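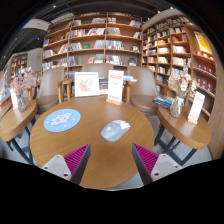

According to Adwoa Gyamfi, the buyers of a gripper kit look too much at the gripper and too little at the person who must hold it for a whole afternoon. She told me this on the phone before I had opened the case, and after five days with the Lesitz I mostly agree with her.

The Lesitz is a hand-held gripper with a camera, sold by the firm Caputo from its office in Baltgate. You close the fingers yourself, you do an ordinary task, and the kit records it. The recordings then serve to train a robot arm which has the same kind of fingers. Caputo rents the kit by the month or sells it for 4,000 dollars, with the software and one year of support included.

I used it in Candurcombe, in a reading area with round wooden tables, padded chairs and a lot of books. The task was a simple one from the manual: take a computer mouse, lift it, and put it back on a round pad. I chose it because a mouse is a less easy object than it looks. The shell is smooth and rounded, and if you take it too far to the front, you press the buttons.

The magenta pads are the best part of the kit. They are ribbed and bend a little around the object, so the hand doesn't need to be very exact. On the first morning I squeezed too hard, as almost everybody does according to the manual. By Wednesday I had learned to stop closing at the first contact, and my recordings became shorter and calmer.

The camera has a very wide view. It takes in the fingers, the table and a large part of the room behind it, with the shelves bent like a bow. For a robot this is useful, as it can see where it is in the room and not only what it holds. For the customer it means a question of privacy. In a place with visitors, you must tell people that you record, and Caputo gives a small printed notice for this purpose. I would prefer also a light on the grip which shows that the camera is running. 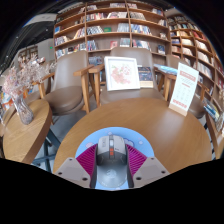
How many recordings does a small team need before the robot can do something useful with them? Caputo advises 100 for a first test of one task, in one room, with one object. For a task that must work on different tables and in different light, its own training set for the mouse has 2,267 recordings, made by several people.

The software is the weaker side. It sorts the recordings by time and marks those where the fingers left the view, and this works well. But to delete a bad attempt I had to go through three menus, and there is no way to do it from the grip. When you work alone you lose the rhythm each time. I began to keep a paper list with the bad numbers and cleaned everything in the evening – not very modern, but faster.

The weight is acceptable for the first hour. After that I felt it in the wrist, especially when reaching over the table to the far side. Gyamfi changes hands every 20 minutes and lets two people share one kit. The grip is symmetrical, so this is possible, and I recommend it.

The manual is clear and has good drawings. Charging is by a normal cable, and one battery lasted me from nine in the morning until after lunch. A second battery is sold separately, and at this price it should be in the case.

For a school or a small workshop that already has an arm, renting for one month is the sensible way to begin. Caputo says that an update of the software will come in June, with a delete button on the grip itself. I would wait for it before buying.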